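**Crate Return Scheme: Arrangements from February**

Members of the Grololham Growers' Association will recall that the annual meeting approved a single deposit scheme for shared produce crates. The scheme takes effect at the start of February and applies to every member who delivers to, or collects from, the Stastov Road depot. The terms are set out in full in the revised handbook, and the points most often raised in correspondence are covered in this item.

The Association owned 2896 crates at the close of the last season. The year-end count at the depot and at member farms accounted for 2435 of them. A further 249 were withdrawn because of damaged rims or handles and have been sent for recycling. The balance remains untraced, and members are asked to look in barns, packing sheds and vehicles before the end of the month. No charge will be made for any crate returned during this period, whatever its condition.

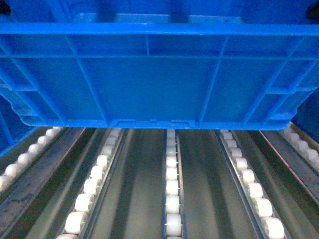 *A ribbed blue crate above the roller tracks.*

**Deposits**

A deposit will be recorded against each member's account when crates are issued and credited when they come back. No cash will change hands at the depot. Statements will be sent quarterly with the usual produce account, and any member who disagrees with a balance has until the next statement to write to the office. The deposit rate is the one approved at the meeting and will be reviewed after the first full season.

Members who share transport should decide in advance whose account is to be used. The office cannot divide a load between accounts after it has been signed for, and last autumn several hours were spent trying to do so on behalf of growers in the Oh valley. A joint account may be opened on request. Both parties must sign the form.

**Condition on return**

Crates should be empty, free of soil and plant matter, and stacked by size. Labels must be removed completely, including the backing. Growers of root vegetables are reminded that a rinse in the field is seldom enough, as mud dries in the corners between the ribs and is difficult to remove later. Crates that need further washing will be accepted, but a cleaning fee will be added to the account.

Cracked crates should be handed in separately and should not be repaired with wire or tape. Wire in particular has caused cuts to hands and has marked fruit on at least two occasions. The deposit will be credited in full where damage is the result of ordinary wear.

Crates belonging to other organizations continue to arrive with ours. The depot has no room to store them and they will be refused at the gate.
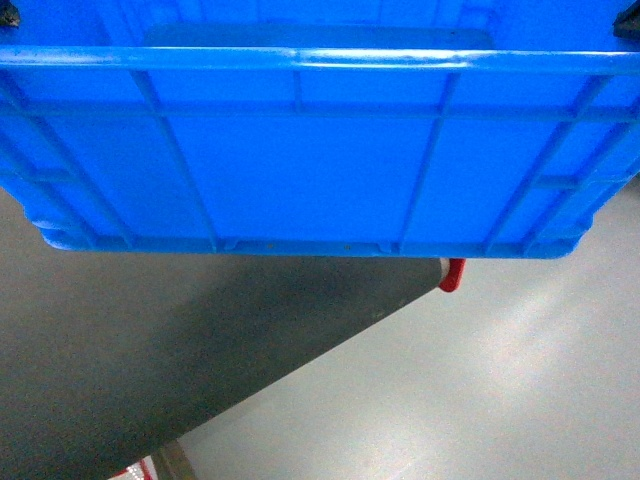

The question of lids was raised at the meeting and has been considered further. Lids will remain outside the scheme for the present. Members who supply salad leaves and soft fruit may continue to draw lids from the depot by signing the book, and are trusted to bring them back. Should losses increase, the matter will return to the agenda.

**Opening hours**

Returns will be accepted on weekday mornings until 11:30. On Friday the depot will also be open in the afternoon for members attending the Culon market, who have asked for some time to be able to unload on the way home. Large returns should be arranged with the office a day ahead. Vehicles must not be left in the lane, which the neighboring farm uses throughout the day.

**Purchase of replacements**

The board has authorized the purchase of 677 crates, to be paid for from the equipment reserve. They will match the existing stock in size, so that old and new may be stacked together. Delivery is expected before the early potato harvest. Until then, allocations may be reduced in busy weeks, and members are asked to draw only what they expect to fill.

**Further information**

Seul-gi Ha has been appointed to administer the scheme and will attend the spring district meetings to answer questions. Copies of the handbook are available from the office, as is the joint account form. Members who did not receive a crate statement with their last produce account should inform the office in writing, giving their membership number and the number of crates they believe they hold.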